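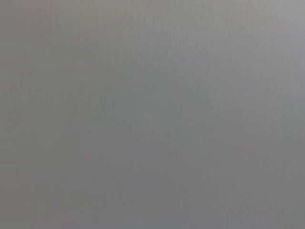
4. Teaching the pour station (Bandulier bench arm, rev 2)

Do section 3 first. Arm bolted down, Prarex controller on, speed limit at 6 percent. Leave it there till step 7.

1. Wipe the table. Grit under the bowl throws the height off.
2. Set the steel bowl in the middle, empty. Measuring cup to the left, handle facing out.
3. Fill the cup with dry stuff only – coarse salt is fine. No flour, gets in the fingers.
4. Jog the arm to HOME. Check the cable has a loop of slack by the plug. Tight = stop, re-route it.
5. Bring the gripper in over the rim from the right. Slow. Tip just inside the bowl, not touching steel. 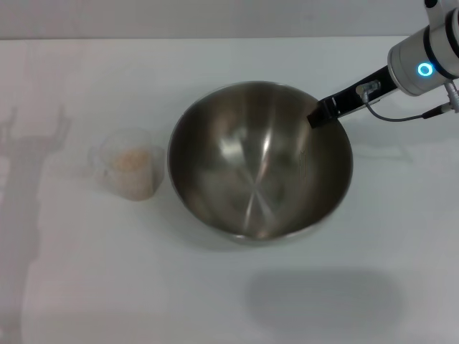
Fig. 4-1. Gripper at bowl rim, cup on left.

6. Save as BOWL_IN. Raise 186 mm, save as BOWL_UP.
7. Run between the two points, 2 passes at 6 percent. Then go up in small steps if your happy with it.

CAUTION: keep a hand on the stop button thru step 7. The arm does not know the bowl is there.

Note: bowl swapped for a different one? Redo steps 5 and 6. Old points will hit a taller rim.

Note: on Grallberg wrist adapters the bracket screw works loose. Snug it before each session, dont crank it.

Cup pick-up points are in section 5.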